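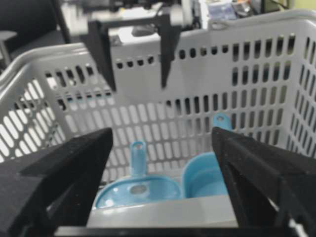 *Word count: 388 (3 min read)*

**Figure 1.** Slotted plastic basket holding a light blue spouted lid and a light blue cup.

## 4.2 Why the basket won

Of all the containers offered to households in the Kevus study, the slotted plastic basket was the one we most enjoyed writing about, and the one that participants kept bringing up without any prompting from us. It is a humble thing! Yet it changed the way people dealt with small drinkware, and lids in particular, more than either of the closed tubs did.

Lids are the great nuisance of the family kitchen. A cup stacks, or at least stands up by itself, but a lid with a spout will do neither. The round lid in Figure 1 is a lovely case. It lies flat well enough, but the short tube rising from the top means that nothing can be set squarely over it, and in a drawer it will catch on whatever is pulled out next. Kept in the basket with the cup to its right, it takes up a modest patch of floor and can be spotted from above at once.

We had expected colour to matter most. Both pieces in the figure are light blue against pale grey plastic, and our first coding sheet (drafted by Wan and Kang in March) gave a whole column to contrast between item and container. Participants rarely mentioned it. What they talked about was the walls. Rows of slots let a person check the contents from the side, at bench height, and several parents told us that their children had started fetching their own cups once the basket was moved to a low shelf. One mother in the Bellamy group put it this way: "He can see it's in there, so he goes and gets it."

The rim came up as well. A thick rolled edge is comfortable to hook with two fingers while the other hand is busy - with a toddler, a tea towel, a phone - and people who disliked the thin-edged Cinau tub were quick to say so.

There were complaints, of course, and we found them just as interesting. Small valves and straws slipped through the wider slots in 2 households, both of which lined the floor of the basket with a folded cloth and carried on using it. Another family felt that an open basket "never looks finished" and went back to the cupboard. Nassar's field notes describe a lively disagreement there over whether lids should be stored on their cups at all, a question we return to in Section 5.1.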